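Sell me the one I need

By Nantana Chaiyaporn
4th March

Print
E-mail this article

Last month I went into Skitton to buy a 10 mm socket. The hardware shop there closed two years ago, so I went to the large store on the ring road, where a young man was polite and looked it up for me on a screen. They did not sell a 10 mm socket. They sold a case of 133 pieces which had a 10 mm socket in it, and they had a smaller case with 18 pieces which also had one. I already own a case like that. It has a hole in it where the 10 mm used to be.

I came home without one and borrowed my neighbour's. It was a small matter, and I would not write about it if the same thing did not happen with buttons, bulbs, tumblers, curtain hooks, batteries, plates, hinges and the rubber feet that go on the bottom of chairs. We have slowly stopped selling things one at a time, and I think we should start again.

My first job was on the counter at Thongdee, a general hardware shop run by Sombat Srithong. Behind the counter was a wall of small drawers, each with a sample of what it held wired to the front. People brought in the broken thing wrapped in newspaper or in a coat pocket. We matched it, sold them one, and wrote the price on a paper bag. A good part of the day's trade was in sums so small that I would be embarrassed to put them through a card machine now. Mr Srithong did not think of it as a service. He thought of it as selling people what they had come in for.

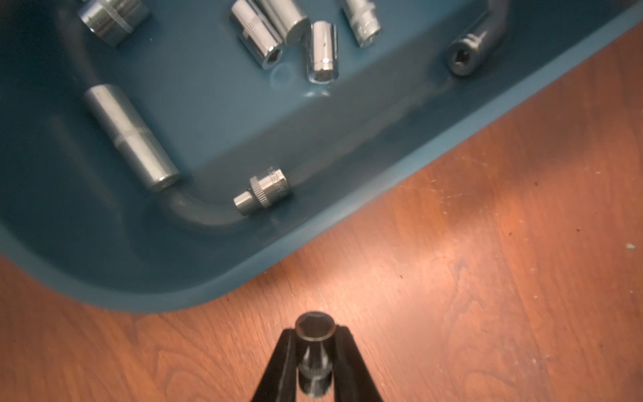
The case for the set is easy enough to make. It is cheaper per piece. It can be hung on a hook, scanned once and stacked on a pallet, and it needs no member of staff who knows one thread from another. For someone starting out with nothing, a set is often the right thing to buy, and I have given a few as wedding presents. I have no quarrel with sets. My quarrel is with shops that sell nothing else, so that the person who has lost one piece is treated the same as the person who has none.

The price per piece is also a poor guide to what you are paying. If I buy 18 pieces and use one, I have paid the full price of the case for one piece. The other 17 go in the drawer with their twins. Most houses I know have a drawer like this. Mine has three half sets of screwdriver bits in it, and between the three I still do not have the one that fits the meter cupboard.

Oratile Hendricks, who taught me to sew, used to keep a tin of odd buttons and would sell you one out of it for whatever you had in your purse. Her view was that a coat with a missing button was a coat on its way out of the house, and that the time to stop it was in the first week. After that people get used to wearing it open, and then they get used to not wearing it. I have seen this happen to coats, and I have seen it happen to a good set of dining chairs that went to the tip for want of a single stretcher and four screws.

It is sometimes said that the internet has solved this. You can, it's true, find nearly anything singly if you are patient. But the postage on a small part is often more than the part, the picture tells you little about the size, and you must know the proper name of what you are looking for. Many people don't. They know it as the bit that goes in there. A counter can deal with that sort of customer and a search box mostly cannot.

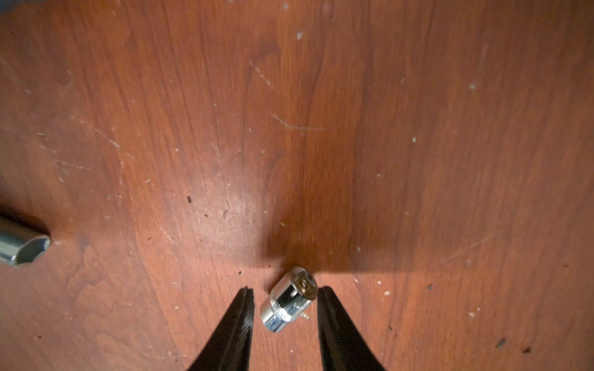

Would it cost shops more to sell things one at a time?

It would cost them more in wages and shelf space, and the single piece would have to be priced to cover it. I think most customers would pay. I would happily have given 5 pounds for my socket, which is a great deal more than its share of the case, and I would have gone home pleased. At Thongdee the markup on single items was much the highest in the shop, and I never heard a complaint about it, as the other choice was a new tap.

What I would ask for is modest. Any shop above a certain size that sells a thing in a set should be able to order in any piece of that set, under a number printed on the case, for as long as the set is on sale. The makers have the numbers already. Aishwarya Shetty runs a kitchenware shop called Rosa, two streets from me, and she has done this for years with saucepan lids and the seals for storage jars. She keeps a notebook by the till and puts in one order at the end of the month. Some people wait three weeks for a lid, and they do wait. She tells me that a fair number of them buy something else when they come in to collect it.

Councils could help too, by letting small repair counters have market pitches at the lower rate now kept for food. There has been talk of this in Skitton, and I hope it gets further than the last lot of talk did.

I don't expect the wall of drawers to come back. It needed someone like Mr Srithong, who could tell a size by rolling it between finger and thumb, and people who can do that should be paid better than he paid me. The number on the case and the notebook by the till would do well enough. In the meantime I still have my neighbour's 10 mm, and I am going to have to give it back.

Print
E-mail this article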